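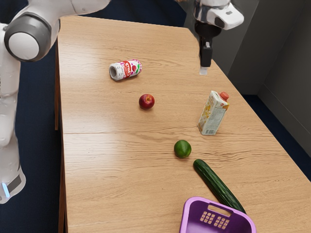 Planning the Second Packing Cell: Gallery and Budget Notes

By Vangelis Andreadis
5th February
Shares: 29 | Comments: 7

The notes on this page go with the equipment request for the second grocery packing cell at the Villalobos site. They are for the people who have to approve the money and for the people who will have to live with the layout. Prices are in the request itself and are not repeated here. Where a choice affects price, that is stated.

The layout work is being done in simulation first. No arm has been ordered. The model lets us check reach, table size and item mix before any deposit is paid, and the license was already covered under last year's software budget.

Simulated table layout, grocery set B. Arm at the side, mixed items spread on the tabletop, purple basket at the near edge. The gripper hangs over the back right area and holds nothing.

Arm

The arm stands beside the table in this layout. The alternative was to bolt it to the tabletop, which saves floor space but takes away working surface and requires a stiffer table. A separate base costs more to install. The floor has to be drilled and leveled, and the anchor work must be quoted by the building contractor. Elska has priced both versions. We are asking for the separate base.

Reach is the item to settle before the order. The far right corner of the table and the near edge are the two positions that limit the choice of arm. If both can be reached with the wrist pointing straight down, the smaller arm in the Elska quote is enough. If either one fails, the options are a narrower table or the next arm size up. A narrower table is far cheaper. The reach study has been run for the back right area only. The near edge is still open and should be closed out before the request goes to final signature.

Payload is not a limit for this item set. A full carton is the heaviest thing planned for the cell, and both arm sizes have margin over it with the gripper attached.

Gripper

The layout uses a finger gripper with small white fingertip pads. Fingers were chosen over suction after a review of the item list. A cucumber has a curved, bumpy skin, and a suction cup does not seal on it reliably. Suction also needs a compressed air line, and there is none on that side of the building. Running one was quoted separately and has been taken out of the request.

Pads should be treated as consumables. The request carries 2 full sets of spares per year. Pleltar supplies pads in a hard and a soft grade at the same price. Order soft for produce. The purchase code is the same for both grades, so the grade has to be written in the comment field of the order or the hard ones will be shipped.

Finger opening must be checked against the widest item in its worst position. For a carton that means gripping across the wider face, in case it arrives turned. If the opening is too small, the carton has to be presented the right way round by the feeder, and a feeder that does this is a separate line in the budget.

Item set

Set B contains a beverage can, a red apple, a juice carton, a lime and a cucumber. The can is on its side and the carton is upright, which gives two different approach angles for packaged goods. The apple and the lime cover small round produce. The cucumber lies diagonally and covers long produce, where the wrist has to turn before the pick.

The items are spaced apart. Cycle times taken from this layout are therefore best-case figures and should not be used to calculate payback. A crowded layout, set C, will be modeled in May. Until then the payback table in the request uses the slower manual rate for both columns, which understates the benefit but can be defended.

Crushed produce has its own cost line. It is charged to the cell for the first year and to general waste after that.

Table

The modeled tabletop is light brown wood grain with a seam across it at mid-length. The model carries a glossy sheen on the surface. For the real cell we recommend a matte top. Reflections interfere with the camera system from Clendamia, and their installation sheet asks for a non-reflective work surface. A matte laminate costs slightly more per panel.

A one-piece top would remove the seam. It would also have to come in through the loading door on its side, and the door clearance has not been measured. Two panels are assumed. The joint must be flush, as a raised edge will tip an upright carton when it is set down near the middle. This should be written into the table order as an acceptance point.

Basket

The model uses a plastic basket with a handle cutout and rows of vent holes. Vented baskets suit produce and are easy to rinse. For budgeting, the point is that the basket position must be repeatable. A locating fixture is required, either a pair of corner stops or a shallow tray fixed to the table. Corner stops are the cheaper item and can be made in the workshop.

Baskets are bought in bulk. The minimum order from the current supplier is 864 units, which is more than the cell needs. The remainder can be used on the manual lines if the rim dimensions match. Measure before ordering.

Floor and walls

Allow floor area on both sides of the table. The arm side needs access for maintenance of the base. The opposite side needs room for a person to change baskets with the arm stopped. Guarding has not been modeled and is not in the current total. It will be added as its own line after the risk assessment, and approvers should expect the request to rise when it is.

Open points before signature: near-edge reach, carton grip width, loading door clearance, guarding quote. Corrections to the layout should go to me with the set letter in the subject line.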